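Household Storage and Materials Handling
Unit 6 handout: Sorting small goods into containers
Prepared by Ruxandra Marinescu, Daltstead
Revised 2024-04-06

6.1 Scope

Unit 5 dealt with shelving and load paths. The present unit covers loose household goods that have no fixed shape or no fixed home: soft toys, odd pieces of tableware, cords, small kitchen tools. Textiles on hangers are treated in Unit 8. Read sections 6.2 to 6.4 before the practical session and bring the worksheet.

6.2 Terms

Rigid item. Keeps its outside dimensions under hand pressure. Plates, bowls and jars are rigid for our purposes.

Compliant item. Changes shape under hand pressure and mostly recovers. Plush toys, sponges and folded cloth belong to this class.

Free volume. The internal volume of the container less the volume already taken up. It is a poor guide to what will still go in. A container with plenty of free volume may refuse a plate because no single opening is wide enough.

Staging surface. The flat area on which goods are laid out before they are placed. A light, plain tabletop is preferred. Edges of pale goods are harder to pick out on it than edges of dark goods, so allow more spacing between pale ones.

6.3 Compliant goods

A plush toy has two sizes that matter: its size at rest and its size when pressed. Record both. The pressed size decides whether it fits, and the size at rest decides what it does to its neighbors once the lid is on. For the standard test piece, record the length at rest as 300 mm and measure the pressed length yourself.

Grip the toy at the body. Limbs and ears are sewn on along a short seam, and repeated lifting by one limb loads that seam with the full weight. The body also gives a more even hold, so the toy hangs with less swing and can be lowered without brushing the container wall.
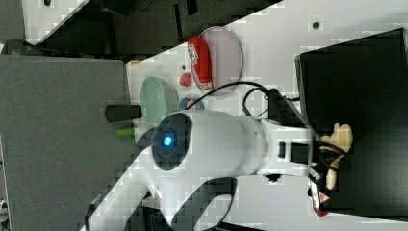
Orientation comes next. A toy with one long part should go in with that part leading, or lie along the longest wall. Pushing it in crosswise folds the filling, and the fold tends to open again after release. Where the container is dark inside, check the corners by touch before closing – a small item at the bottom is easily missed.

6.4 Rigid goods and mixed loads

Plates go in before compliant goods if they are to lie flat, and after them if they are to stand on edge. A raised rim reduces the contact area between stacked plates and leaves a gap. Do not fill this gap with small hard objects. A folded cloth is acceptable.

In a mixed load the compliant items act as packing. The Stulen method, used in the worksheet, places them along the walls and keeps the center for rigid goods. The Chantharasri method does the reverse and gives a better result in shallow containers. Neither is suited to glass with a thin stem.

6.5 Worked case

Container: internal length 600 mm, internal width 317 mm.
Load: one compliant item, length at rest 300 mm; one plate.

The toy fits across the width at rest, with 17 mm to spare. No pressing is required, and its neighbors carry no side load from it in that direction. The remaining length depends on the toy's width, which is left blank on the worksheet for you to fill in. Place the plate flat in the remainder if its diameter allows, otherwise on edge against the toy.

6.6 Practical session

Use the Hukolia worksheet, form 989. Sketch the staging surface before moving anything. Enter the order of placement, the orientation of each item and any item that had to be taken out and placed again. Do not erase failed placements – they are marked along with the rest. Worksheets are collected in the lab, and the written assessment for Units 5 to 8 is held in June.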